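Workshop notebook - July, started after morning tea

Back on the display table today, the one for the Nevlow job. Halvard Dalen was in early and had already cleared the bench of last month's offcuts, which was very kind of him and also means I can't find the small brayer. If you are reading this and you know where the small brayer is, please put it back on the hook by the sink. I've been using the side of a rolling pin wrapped in a tea towel and it does the job, but I miss the proper one.

Where we're up to. The marble-patterned top is down and I'm much happier with it than I expected to be. I'd been pushing for a plain white for weeks (Halvard will tell you I went on about it) because I was worried the veining would look too busy once the plaid went up behind. Efua Alhassan kept telling me to wait and see them together in the proper light, and she was right. The grey in the veining is so faint that it settles back, and the bit of beige warms the whole thing up. From across the workshop you'd call it off-white and leave it there.

The plaid took most of the morning. We have it as a backdrop along the back and down one side, and the trouble with plaid, as anyone who has ever papered a hallway will know, is that the eye goes straight to a stripe that's out of true. I lined it up three times. The first go was square to the wall, which looked dreadful because our wall isn't square to anything. The second was square to the table and better, though it bunched near the corner. For the third I let it hang overnight with a strip of timber along the bottom to pull it flat, and only fixed it this morning. It has come up nicely. 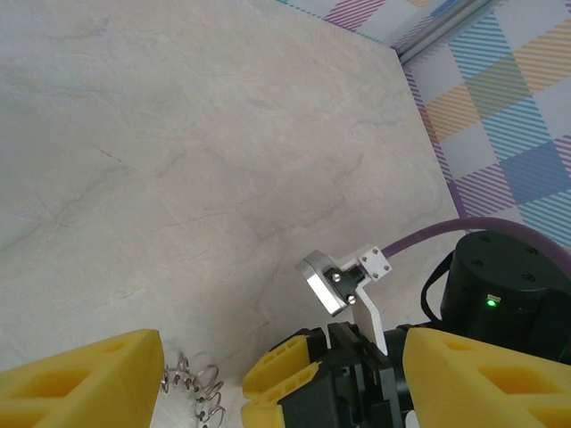 Marble top against the pastel plaid, metal rail along the seam.

I'm very fond of those colours together - the light blue and lavender especially, with the yellow so pale you could miss it. Efua thinks the orange stripe is a touch strong. I don't mind it, it's thin enough, but I've left a note for the Nevlow people so they can decide for themselves and we aren't blamed later!

The rail at the seam was Halvard's idea and I'll give him full credit. I had planned to fold the edge under and stitch it, and I did stitch a sample, which puckered. The rail gives a clean straight line where the two planes of plaid meet, and it saves us trying to match the pattern across the join. He had a spare length left over from the Tresdale shelving. It was 700 mm too long, so he cut it down after lunch yesterday and filed the end. Wipe it with a dry cloth before you handle the fabric, please, as there may still be filings on it.

Care of the top, for whoever is in next: warm water and a soft cloth only. I tried the Kyei spray cleaner on an offcut and left it for 24 hours, and it dulled the finish in a patch around the size of a saucer. The offcut is in my drawer if you want to see it. No tape straight onto the surface either.

Still to do: press the spare plaid and roll it, don't fold it. Ring Pulitz about the second table and ask whether they still have the same pattern in stock. Cut 2 more fabric swatches for the sample book, one with the orange stripe and one without if I can manage it. Find the brayer.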